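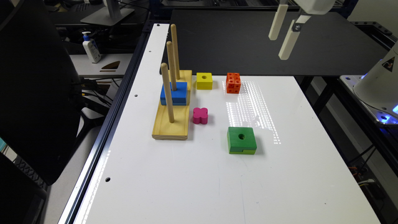
K. Hiebert
Owner, Fisau

About Us

Fisau lends wooden toys to families, daycares and preschools in and near Cevuvia. We have been open for seven years. The shop is on the ground floor of the old Hiebert hardware store, with the shelves and the front counter still in use and the checking tables in the back room.

We started with one shelf of stacking toys and puzzles from my own house. The collection now stands at 196 toys. Most are for children between one and five: peg stackers, shape sorters, pull-alongs, nesting boxes, train track, and a few larger items such as play kitchens that go out by the month. We do not carry anything that takes batteries.

Stackers are what we lend most. The kind we like best has a plain wood base with upright pegs and blocks in different colors and shapes, square ones and a flower among them. A one-year-old will mostly take the blocks off. A three-year-old will put them back and have opinions about which peg each one goes on. Both are fine uses of the toy.

How lending works

Membership is $32 a year per household. That covers two toys at a time for up to four weeks each. You can renew once by phone or at the counter if no one else has asked for the toy. Daycares and preschools have a separate membership and may take up to ten items. Ask us for the school form.

Every toy has a card with a list of its parts and a drawing of each one. Please look over the card with us before you leave, and again before you come back. If a block has gone under the couch, tell us, and we will hold the toy until it is found. Lost blocks are charged at cost. We don't charge for scuffs, tooth marks or faded paint.

What we do between loans

Returned toys are not put straight back on the shelf. They go to the back room, where the pieces are laid out beside the base and compared with the card. We try the pegs by hand to see if any have worked loose, and run a thumb along the edges for splinters. Then each piece is wiped with a damp cloth and mild soap and left to dry overnight. Wood should never be soaked, so please don't put our toys in the sink or the dishwasher at home.
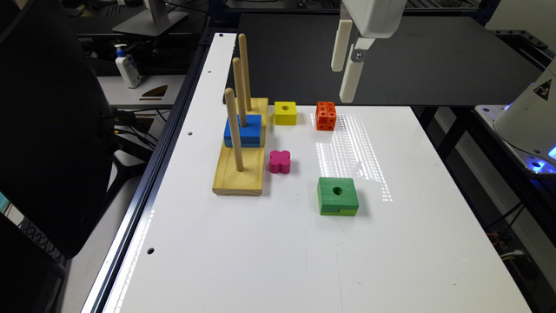
Her son ignored the pegs for the first two weeks and only wanted to carry the blocks from room to room in a saucepan, one mother wrote to us, and she asked if they were doing it wrong. They were not. She renewed the stacker and told us later that he had begun threading the blocks on by himself, always the same one first.

We get a lot of letters like that and we read them all. Several of our buying decisions have come from them, including the low stackers for children who play sitting on the floor.

Repairs

Loose pegs are reglued here. Chipped blocks are sanded and repainted with Fidesik, the water-based toy paint we also sell at the counter. We will reglue a peg on a toy you own for a small fee, member or not. Drop it off by Tuesday and it is normally ready that weekend.

Donations

We take wooden toys in good condition, and incomplete sets too. Odd blocks and spare pegs go in the parts drawers, which hold over 1,000 pieces, and a missing part can often be matched from there. Please call first if you have more than one box.

The shop closes for stocktaking in January. Toys due during that time may be kept until we reopen.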